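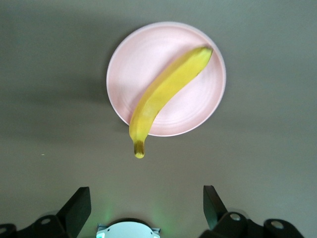 Chapter 2
What a Charge Tells Us, and What It Doesn't

In June the Tromell police reported that harassment charges had gone up for a second year. The local paper took this to mean that people in Tromell were getting nastier. Maybe they were. The report can't show it.

A charge is a record of what an officer and a prosecutor decided to do. Before that, somebody had to be upset enough to call, and somebody at the station had to write it down. Leonora Umali read 237 complaint files from Tromell and the neighboring town of Inier. In Inier, 24 complaints about unwanted messages led to charges. In Tromell, 20 did, from a much larger pile. Which town has the bigger problem?

Be slow to answer. Umali herself was too quick, in my view, when she put the gap down to "local attitudes," a phrase that could cover almost anything. She didn't look at how many officers each town had, or whether their forms asked the same questions.

This chapter starts with the forms. We will follow one complaint, the Howlader case, from the first phone call to the courtroom, and ask at each step who had a choice to make.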